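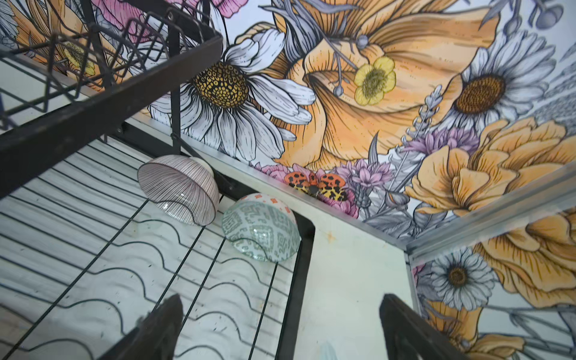

Fig. 1. Two bowls on the lower tier of the rack, view between the fingers.

Category: Student Work / Work & Technology

Automation in the staff kitchen: what changes for the people who wash up

Project report, July. Site: Fodum, canteen and staff kitchen. Arm software: Vokar. Rack and bowl handling only, no cups, no cutlery.

1. Background

Fodum serves lunch in real bowls, always has. Dishes get washed by the kitchen crew, three people per shift. After washing, everything goes on racks, then from the racks back to the shelves. That last step is dull and takes up a lot of walking. Management wanted to know if an arm could take over the rack work. We wanted to know what the crew would do with the time, and if they'd even want it.

Our question, short version: when the rack job goes to a machine, what is left and who decides.

2. What we did

Two parts. First part technical, loading and unloading bowls with a gripper, camera at the wrist. Second part interviews with the crew before and after, plus a short form. Also sat in on shifts and took notes. Shift notes are messy, sorry, typed up what we could read.

Bowls are ceramic and patterned, no two of the ones we used match. That turned out to matter more than expected. Patterns everywhere, on the bowl, on the wall behind. Rack is black wire, so thin lines in front of everything. Vokar had to find a rim with all that going on.

415 attempts logged in total. An attempt = one bowl, one move. First 100 were used for tuning and are not counted in the results. The rest went in the log with a time, a bowl name and a note on who was standing nearby.

3. Results, technical side

Upside-down bowls: easier to find (foot ring on top gives a clear circle) but the rim is down in the wires so the grip has to come in low. Bowls on their sides: rim is right there, but they lean on each other and the second one tends to shift when the first one leaves. The crew knew this already. They told us in the first interview and we didnt write it down properly. Lost a couple of days there.

Speed: slower than a person, every time. Management did not mind this. The crew did, becuase at the end of lunch rush they need the rack free NOW and the arm does not know what rush is.

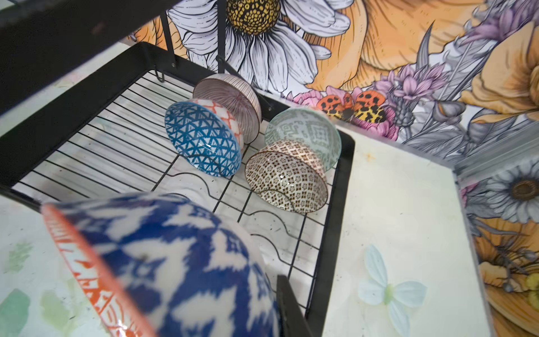

Vokar will get faster, but faster doesn't help if I have to wait for it to finish before I can put my hands in there, Evel told us in the second interview, and asked who gets blamed when a bowl breaks, the arm or whoever was on shift. We had no answer. Put it in the notes and took it to management. Still open.

4. Results, people side

Before: the crew expected fewer hours. After: hours the same, but split up differently. Less carrying. More standing by, checking, resetting. One of the crew called it babysitting. Another one liked it, wrists hurt less by the end of the week.

Things that came up in more than one interview:

- Small talk happened at the rack. Two people putting bowls away, talking. With the arm there, one person watches and the other is somewhere else.
- Pace used to be set by the crew. Now partly set by the arm.
- Order of the bowls. Crew stacked by who wants what first. Arm stacks by what it can reach.
- Nobody was asked before the trial where the arm should stand. They would have picked a different side of the counter.

The last one is easy to fix and should be fixed first.

5. Comparison

We had planned a second site, Nkosi, same kind of kitchen but bigger. Fell through, they changed their schedule in July. So everything here is from one kitchen and a small crew. Don't generalize from it. What we can say is that the task got lighter and the job got more chopped up, and the forms agree with the interviews on both.

6. Recommendations

Run the arm outside of rush only. Give the crew a stop button they can reach from the sink. Write down the breakage rule before the next trial, one line is enough. Let the crew set the stacking order, Vokar can take a fixed list of positions. Pay for the time spent on resets as training for the first 3 weeks, right now it gets squeezed into breaks.

Also rotate who stands by. The same person did it most days because they learned it first, and they were pretty tired of it.

7. To do before final hand in

Add the form as an appendix. Redo the table of attempts by bowl type. Check with Fodum which interview quotes they are ok with, crew gets to see them first. Section 4 needs one more read.

Submitted Tuesday, July 30, 2024

3 comments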